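4.2 Watering a potted palm on a tabletop

1. Push a finger 3 cm into the soil. If it feels damp, stop and check again the next day.
2. Fill the can no more than halfway - a full can drips from the spout.
3. Set the spout inside the pot rim, below the fronds, and pour slowly.

CAUTION: Do not leave water standing in the outer pot.

4. Return the can to the back of the table, beside the plant. 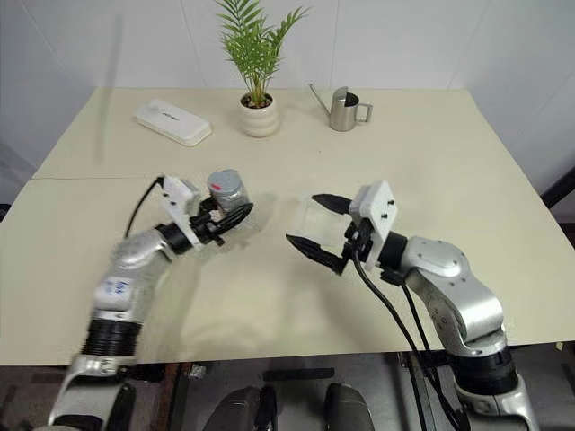
Kumiko Mizuno writes that in August she checks the soil every morning and still waters only when step 1 calls for it.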